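About Brirkden

Brirkden tests the control software that moves robot arms in homes and small kitchens. We don't build arms. Manufacturers and research groups send us their controller, we run it on simulated tabletop tasks, and we report where it fails.

Hannelore Aigner and Fredy Montoya started the company after a fault in a product they both worked on, a household arm controller called Drasora. The arm was supposed to stop when its wrist camera lost track of the table. In one software version it kept going on the last position it had. A gripper came down on a glass dish at full speed and a technician got a cut hand. The fault had been in the logs since April, on runs marked as passed.

How we work

Every controller gets 200 runs on each task before we write anything down. A task is an ordinary one: reach over a laid table, close on an item, move it, let go. During a run we break something on purpose. We delay the camera signal, freeze a joint reading, or shift the table height in the software's map without telling the controller.

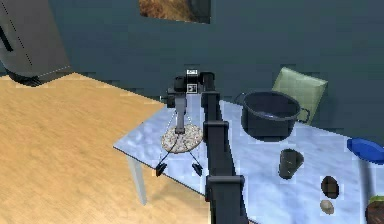

Damian Imhof still thinks the height shift is the test that matters most, and that a controller which can't pass it should go back to its makers the same day. We have not made that a rule, but the height shift is now the first fault we run.

What we got wrong

Our own worst failure was in a project for Wallner. We ran 3351 trials and reported no unsafe contact. Mwanaisha Mohamedi rechecked the files and found that our contact monitor had switched off after the first restart. In 1484 of those trials it had recorded nothing at all. We withdrew the report, told the client that afternoon, and repeated the whole set at our own cost. The repeat found two cases of the gripper pressing down into the tabletop.

Since then the monitor has to send a signal throughout each run. If the signal drops, the run is thrown out. Eglė Ots maintains the monitor and signs off any change to it. The person who sets up a test no longer approves its results.
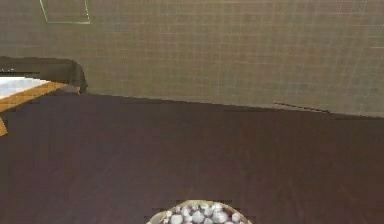
Does a clean report mean an arm is safe to use around people?
A clean report covers the tasks and faults listed in it, in simulation. Tests on the physical arm are still the manufacturer's job.

Reports and corrections

Withdrawn reports stay on our Clinier page with the reason for withdrawal and the date of the replacement. To report a fault in our work, write to the corrections desk. Include the report number and the software version.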